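Bekalano Shared Shop — Builds in progress
Thread: glove + marker tracking rig, cable mess help

oona_p wrote:
ok so update on the glove build. Marker cube is mounted, hub is powered, tracking comes up fine sitting still. Soon as the arm goes anywhere near the far side of the table I lose it for a second or 2. Driving me nuts. We're at the round table by the windows bc the bench is taken. Been at it since February on and off.

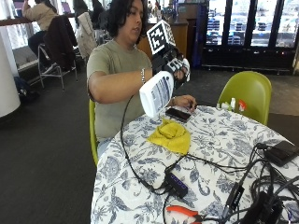

The pose software is Gebru, stock settings except exposure. Goal is teach the little arm at home to wipe down a counter, so all the practice moves are cleaning stuff. Got the glove log running while gripping the spray bottle with the yellow cloth out in the middle, and the trace is mostly good till the wrist rolls over. Then jumps. Is it the cube or the cable pulling?

gluestick79 wrote:
cable. always cable. you've got one long line going straight up to the glove with no strain relief, every time you lift you tug the mount. tape it at the elbow

Jeptoo R. wrote:
Disagree, or at least not only that. If the wrist rolls the cube faces turn away from the camera and it swaps to whichever face it likes best. Bad calibration on one face = jump. Seen it on my own.

gluestick79 wrote:
sure but she said it drops out too, not just jumps. two different problems

Jeptoo R. wrote:
Right, two problems. Fix the face calibration first tho, its free.

oona_p wrote:
ok both. Recalibrated, 188 samples this time insted of whatever lazy number I did before. Better. Not fixed.

kettlebird wrote:
dumb question, why is there a tablecloth with leaves all over it under a vision rig

oona_p wrote:
came with the table. Does it matter??

kettlebird wrote:
might. busy print = lots of little edges. I'd throw a plain sheet on and compare before touching any more wiring

Jeptoo R. wrote:
Nah. The square tags are high contrast, Gebru wont confuse a thin blue plant stem with a marker. The print probably helps the wide camera if anything, gives it something to lock onto. A plain sheet would be worse.

kettlebird wrote:
for the wide cam ok. for the fixed one I'm not convinced

oona_p wrote:
Stuff I'm trying tonight, in order. yell if its wrong

1. Tape cable at elbow and again at the shoulder, leave a loop.

2. Move the leads on the far side so they don't run across the middle of the cloth. Right now one goes clean across and I keep snagging it. 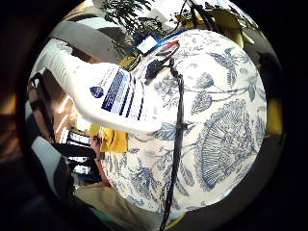

3. Check the clip leads, red one feels loose. Wiggle test.

4. Plain sheet test for kettlebird. Fine. FINE.

gluestick79 wrote:
do 3 before 1. loose clip would give you exactly that dropout and you'll be blaming tape all night

Jeptoo R. wrote:
Agree with gluestick for once. Also what hub is that? The Bemen ones brown out when you hang too much off them.

oona_p wrote:
no name one. Can borrow a powered Akanness off the shelf, will swap if the clip isn't it.

Posted November 6, 2020
Back. Clip was loose, yes yes. Recrimped it and the dropouts are gone, ran it 3 times with no gap. Wrist roll jump still there but smaller. So Jeptoo was right on that half and gluestick on the other, nobody gets to gloat. Plain sheet made zero difference that I can see — sorry kettlebird. Still want the jump gone before I feed any of this to the arm.
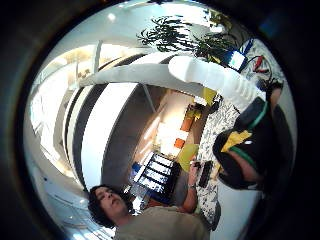
Next thing is redoing the mount so the cube sits higher off the knuckles, then log the wipe motion again start to finish. Probably print it in two halves, the one piece version split on me. If someone has a spare roll of white PLA I'll trade filament or snacks.

gluestick79 wrote:
higher cube = more lever arm = more wobble. just saying

Jeptoo R. wrote:
Not if the base is wide. Make the foot wider and screw it, dont glue.

kettlebird wrote:
one run with the sheet isnt a test btw

oona_p wrote:
ugh. ok will do it again w/ the new mount. anyone got M2 screws, short ones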